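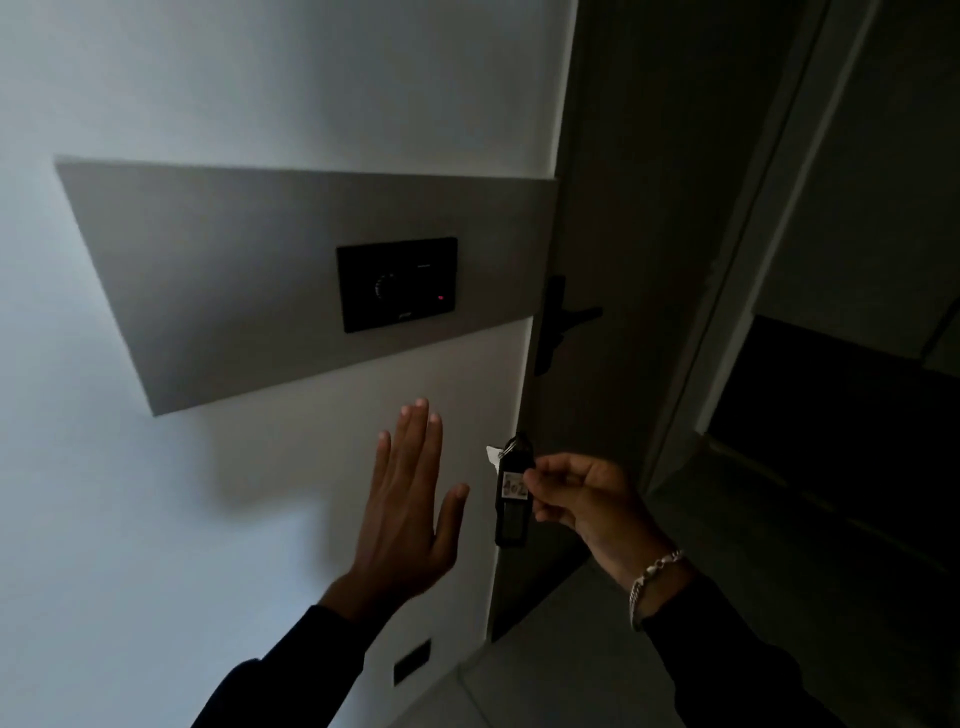
Aufnahmeset Matholm für Handgriffe in Innenräumen

Ausstattung und Planungshilfe für Projekte, die Bewegungsdaten menschlicher Hände für Serviceroboter aufzeichnen: Türen, Schlüssel, Schalter, Wandregler.

Artikelnummer: MH-141
Status: lieferbar
Preis: auf Anfrage, abhängig von der Zahl der Kopfeinheiten

Lieferumfang
2 Kopfeinheiten mit Stirnband
Aufnahmerechner Zukis mit Wechselspeicher
Ladestation
Kalibriertafel im Transportkoffer
Auswertesoftware Pruitt, Einzelplatzlizenz

Wofür das Set gedacht ist
Das Set zeichnet auf, was beide Hände bei alltäglichen Handgriffen tun: einen Zimmerschlüssel mit Anhänger halten, einen Türdrücker betätigen, nach einem Raumregler an der Wand greifen. Die Aufnahmen dienen als Trainingsmaterial für Greif- und Bediensteuerungen. Ein Roboterarm wird für diese Phase nicht benötigt und kann später beschafft werden. Wer bereits einen Arm betreibt, kann die Daten über die Schnittstelle Erisico übernehmen. Die Schnittstelle ist separat zu bestellen.

Budgetplanung
Die Geräte sind in den meisten Projekten der kleinere Posten. Einzuplanen sind außerdem Arbeitszeit der aufnehmenden Personen, Raummiete, Speicherplatz und die Nachbearbeitung. Für Hotels und Wohnanlagen empfehlen wir, Zimmer blockweise zu buchen. Der Wechsel zwischen weit auseinanderliegenden Räumen kostet mehr Zeit als die Aufnahme selbst.

Ein voll geladener Akku reicht für über 9 Stunden Bereitschaft. Im Dauerbetrieb ist die Laufzeit deutlich kürzer, bitte Ersatzakkus mitbestellen.

Vor der Bestellung zu klären
Schriftliche Zustimmung des Hausbetreibers
Beleuchtung: dunkle Türblätter und Beschläge vor heller Wand vorab testen
Umgang mit lesbaren Zimmernummern und Schlüsselanhängern in den Daten
Kleidung und Schmuck der aufnehmenden Personen; gemischte Bestände sind für das Training meist günstiger
Netzwerkzugang oder Abholung der Wechselspeicher

Technische Angaben
Gewicht der Kopfeinheit ohne Akku: 141 g
Befestigung: Stirnband, verstellbar
Datenübergabe: Wechselspeicher oder Netzwerkkabel
Betrieb: nur Innenräume

Lieferzeit und Miete
Kaufgeräte werden innerhalb von 17 Werktagen ausgeliefert. Mietsets sind ab November wieder verfügbar, Mindestmietdauer 2 Wochen. Bei anschließendem Kauf wird die erste Monatsmiete angerechnet. Schulung vor Ort nur nach Absprache, Anfahrt wird gesondert berechnet.

Zubehör
Ersatzakku
Stirnband, waschbar
Schnittstelle Erisico
Mehrplatzlizenz Pruitt

Stand der Angaben: 31. August 2019
Technische Änderungen vorbehalten.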